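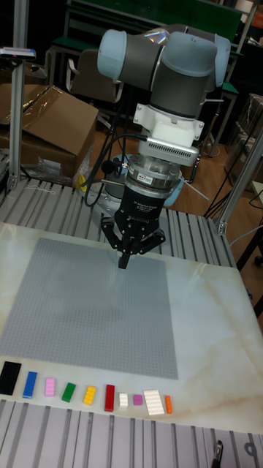
I used to dump the whole tub of LEGO on the table and start building. Then I'd spend half the evening digging for one red brick! So now I lay everything out first, and my little builds go so much faster.

Start with your baseplate. I like a big grey one because every color shows up on it, and I put it down flat on a hard table (carpet is a disaster, trust me). Push it toward the back so you've got a strip of free table along the front edge.

Now pick your bricks. Go for a small handful in different colors and sizes, and line them up in a row in front of the plate. Leave a finger's width between them so you can grab one without knocking its neighbor over. Mine never come out perfectly straight and it doesn't matter a bit.

Before you press anything down, set each brick on the plate and slide it around until you like the spot. Count the studs in from the edge if you want things even — I go in 8 for a small house. Then press straight down with your thumb, big bricks first. If one goes on crooked, lift it from a corner and try again.

When the row runs out, fill it up again from the tub. I usually stop after 20 minutes or so for a stretch and a snack, and then I'm back at it.

Comments

Cheng-en Yeh: Tried the row thing with my daughter and she loved it. She insists on rainbow order though!

Chi-keung Tam: Do you glue your plate down? Mine slides all over.

Reply: No glue! Two bits of that rubbery shelf liner under it — works great.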